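Packets, Pouches and Other Slippery Stuff: Gallery 4

Sep 2, 2018

Hi again! It's been a while since the last gallery, mostly because we've been so busy recording that I kept forgetting to post anything. For anyone new, I'm part of the little crew at Herkska gathering grasping examples for Endlow, our learning system, and this summer has been all about groceries. Boxes went fast. Cans went faster. Then we got to soft packaging, and wow, did things slow down.

What we do all day is pick things up with the hand grippers, put them down, turn them a bit and pick them up again. Each pick gets saved as one example. We're at 652 good ones for the soft stuff and I want 1000 before November, which felt very doable back when I wrote it on the whiteboard (less so now that I've met the powder packets). A good one, by our rules, means the item is in view the whole way through and the person holding the gripper doesn't fix a bad grab by poking it with a finger. I've thrown out so many of my own for poking!

Baking soda was my pick for the week. I love these glossy packets because the shine jumps all over the lettering as you tilt them, and Endlow needs plenty of that. I've got the jaws on the clear part of the film, which bunches up in a way I couldn't repeat if I tried.

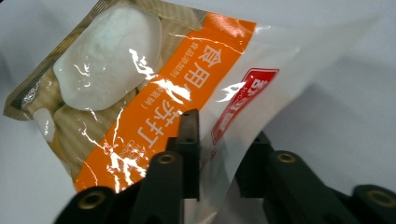 Liette Desjardins wants more grabs on the printed end too, and told me so twice before lunch: if all the examples pinch the same bit of plastic, the system will go hunting for that bit on every packet it meets, and then what does it do with one that's printed all over?

She's right, of course, so the plan has changed. From now on it's 20 picks per packet, split between the ends, the middle and wherever the thing happens to be sticking up. I'm also mixing up how they start out, some flat, some folded over, some leaning on a neighbor. It takes longer, and my thumb is complaining, but the playback is a lot more interesting to look through.

Next up are refill pouches, then bread bags if I can keep people from eating the bread. Got a favorite annoying package? Leave it in the comments and I'll try to track one down.

Comments (3)

Marlo: Salad bags. The puffy kind. You'll hate them.

tinbench: Do you keep the failed grabs anywhere? We tossed ours early on and ended up wishing we had them.

Reply from the author: We keep the drops, just in their own folder! Only the finger poking ones get deleted.

Recent galleries
Cans, Jars and One Stubborn Lid
Boxes Big and Small
A Day at the Quezada Bench
Setting Up the Risthorpe Room

Contact | Copyright 2018 Herkska | Back to top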